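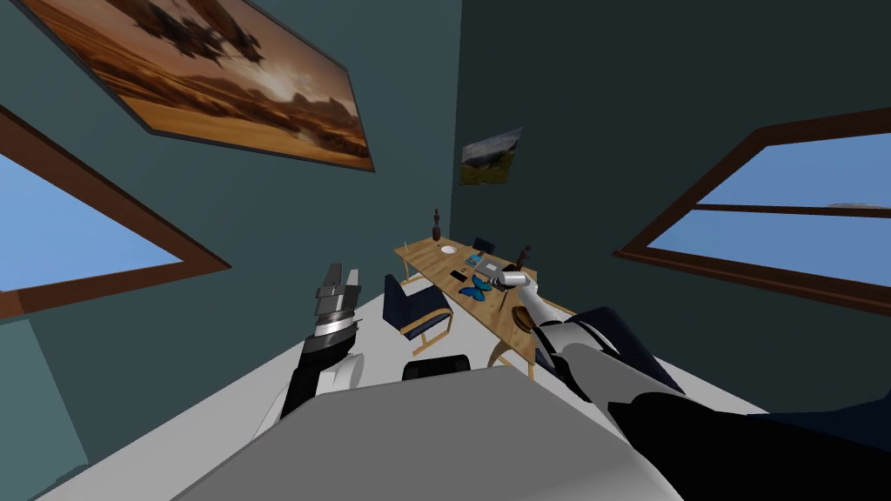

Running time for a two-act with a quick change problem, cut or cover?

Community theater, we open in October. The play is The Stirkell Inheritance, two acts, cast of 5, a country house thing with a murder in it. Director is out sick so I'm sort of running rehearsals, never done that before.

Problem is the end of act one. Our Mrs. Osinthorpe goes off left in a dinner dress and has to come back on from the right as the nurse. Full uniform, wig, different shoes. The script gives her 19 seconds and one line from the butler. We are at almost double that with two dressers and the audience is going to be sitting there looking at a butler.

Can I just cut the nurse's entrance and have the butler report what she says? Or stretch it somehow? Don't want to wreck the reveal in act two because it depends on people having seen the nurse. Also the hall has no crossover behind the set so she has to go out the side door and around.

Robel Worku

Don't cut it. First thing, you probably can't, check your license. Most of them say no changes to the text without written permission and that includes giving one character's lines to another. Write to whoever you got the rights from and ask, they do answer, but it can take a while.

Second, if the audience hasn't seen the nurse then act two is just a stranger taking off a wig. You need her on.

What we did with Giltari House (same kind of trick, worse hall):

Underdress. Uniform goes on first, dinner dress over the top, opened all the way down the back and closed with velcro or big snaps. One pull. High neck on the dress hides the collar.

Same shoes for both. Black, plain, low heel. People in row three are not looking at shoes. If they are you have bigger problems.

Wig with a cap already sewn on, so it's one thing not two.

Move the change. If she has to go around the outside then dress her at the right side door, not the left. She runs in the dress, changes there, walks straight on. Put the dressers there with a small blue light and nothing else on the floor.

Then drill it on its own. Ten times in a row, no lines, just the change, with a stopwatch. Ours came down by half the first evening just from people learning wich hand does what.

And whatever's left over, give to the butler as business. He can lock the French doors, put out a lamp, listen at something. Slow is fine in a thriller, the audience will think it means something. Business isn't text so mostly you're ok there, though check if your script has strict stage directions.

Obsa Jemal

had this exact play a few yrs back. thunder cue. long one. covers everything

Woldegiorgis

Agree with most of the above but careful with velcro, it is LOUD. We used it in a 900 seat house and you could still hear it in the balcony. Snaps or magnets. If you're already stuck with velcro then put the thunder over it I guess.

Also can she enter with her back to the house? Nurse comes on talking to somebody offstage, back turned, second dresser is still finishing the cuffs from behind the door flat. Bought us a few seconds every night. Only works if your door opens upstage so look at that before you get attached to it.

Would not send her outside in October without somebody holding that door, by the way. Ours locked itself at the dress rehersal and the murderer missed the end of the act.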